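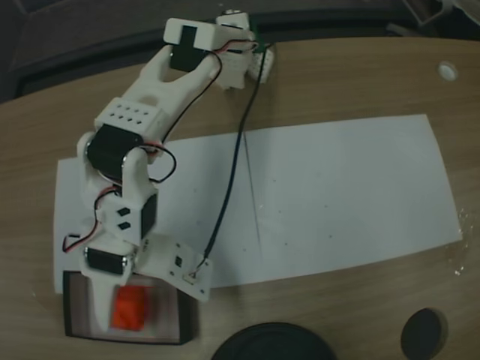 Fig. 1. Large sheet of white paper on a wooden table.

Materials for Makers, Handout 4
Moisture movement in wood and paper

4.1 Equilibrium moisture content
Wood and paper are both made largely of cellulose fibre, and both take up water vapour from the air until they reach balance with it. The water held at that point, given as a percentage of the dry weight, is the equilibrium moisture content (EMC). It depends mainly on relative humidity and to a lesser degree on temperature. Paper reaches balance in minutes or hours when a single sheet is exposed on both faces. A thick board may need weeks or months. A stack of paper behaves more like a board: the outer edges respond first and the middle lags behind.

4.2 Direction
Fibres swell far more across their width than along their length. In solid wood, movement along the grain can be ignored for furniture. Across the grain it is largest in the tangential direction (round the growth rings) and smaller in the radial direction. In machine-made paper the fibres lie mostly in the machine direction, so the sheet grows more in the cross direction.

4.3 Worked case
The Brendlow table top is 800 mm wide, made of flat-sawn boards glued edge to edge. Take a movement of 0.25 per cent of width for each point of moisture content. The top leaves the workshop at 11 per cent and settles in a heated room 2 points lower.

Change in width = 800 x 0.0025 x 2 = 4 mm

The fixings under the top must allow for this. Slotted brackets or buttons are suitable; screws through a tight hole are not.

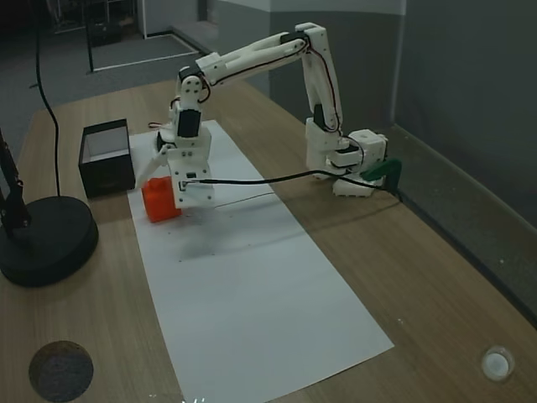 Canan Yazıcı argued in the seminar that the 4 mm should be treated as a lower bound, as the Tronden store stood at 73 per cent relative humidity in December and boards kept there would start well above 11 per cent. The point is accepted. Repeat the sum with your own starting value and state how it was measured.

4.4 Curl and cockle
A sheet damped on one face curls away from that face at first, as the wetted fibres swell and the dry side does not. On drying, the curl may reverse. Cockle is a local form of the same effect, caused by uneven moisture across the sheet. Paper glued down to wood is restrained on one face only, and the grain of the two should be compared before gluing.

4.5 Reading and exercise
Hiebert, chapter 2, omitting the section on veneers. Cut two strips from one sheet, at right angles to each other, damp both and note which lengthens more. Mark the machine direction on the remainder.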